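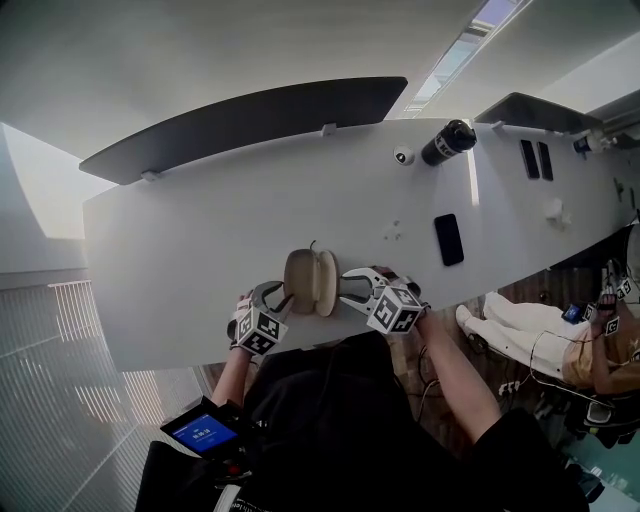 4 min read · 7 replies

Handheld gripper demos vs teleop – our numbers on two-handed handovers

rsalazar
Posted Monday, 9:10 am

Promised I'd put this up once the second batch was through. We've been comparing demos collected with handheld grippers against demos from our old leader arm setup, same task, same policy code, same training budget. The task is a two-handed regrasp: pick up an object with the left, bring it to the middle, pinch it with both, let go with the left, put it down on the right.

Handheld set: 158 demos. Teleop set: 132. Each policy then got 35 trials on the real arms, with start positions drawn from the same list.

The handheld policy was better at the approach and at the moment when both grippers are on the object. The teleop policy was better at placing. Failures in the handheld one were nearly all early release, where the left fingers open before the right side has a proper hold. I'll post the full table when Marilou has finished checking the labels.

Pose comes from the marker cubes on the gripper bodies. We left the usual clutter on the desk (phone, bottle and so on) for all of the handheld demos.

Happy to answer questions about the setup.

onuoha_bench
Posted Monday, 9:42 am

Nice work. How are you dealing with the cubes blocking each other when the grippers come together? On ours the tracking goes to pieces in exactly that part of the motion.

rsalazar
Posted Monday, 9:58 am

Several faces of each cube carry markers, so there's usually one the tracker can use. Where it drops out we interpolate short gaps and throw away the demo if the gap is long. The 158 is after throwing those out. I should have said so in the first post.

Prusomska
Posted Monday, 10:31 am

Then I don't think the comparison is fair. If you drop the handheld demos with bad tracking, you're dropping the awkward ones, where the hands were at odd angles. Your teleop set has no filter like that, so it keeps all its ugly demos. Of course the handheld policy looks smoother in the middle.

mgalang
Posted Monday, 11:15 am

Marilou here, I did the labelling. We did filter the teleop set, but for a different reason – anything where the operator dropped the object and started over came out. I agree the two filters don't do the same job. I don't agree that it explains the early releases, which go against the handheld set.

Prusomska
Posted Monday, 11:27 am

Fair point on the releases. I'd still like to see the result with the filter off, even if it's worse.

idlow
Posted Monday, 12:05 pm

On early release, check your gripper width signal before you blame the policy. When a person is holding the thing they relax the left hand a bit before they really let go, because they can feel that the right hand has it. The policy can't feel that. It copies the relaxing and opens too soon. We relabelled the width with a threshold and most of it went away.

Also, what object is that? Looks like an apple.

rsalazar
Posted Monday, 12:20 pm

Apple-shaped, yes, thin stem on top. It's one of 2 objects in the set and the harder one, as the round sides leave you less to pinch. Will try the threshold.

rarkier
Posted Monday, 1:48 pm

I'm with Prusomska on this. I'd also want to know how many people collected each set. If teleop was one experienced operator and handheld was anyone who was free, that matters more to me than the filter does.

mgalang
Posted Monday, 2:30 pm

Same people for both sets, and everybody had a practice block first. We didn't balance it by person though, so one of us has a bigger share of the teleop demos. I'll add a column for collector to the table. The unfiltered run is queued behind another job and should start tonight.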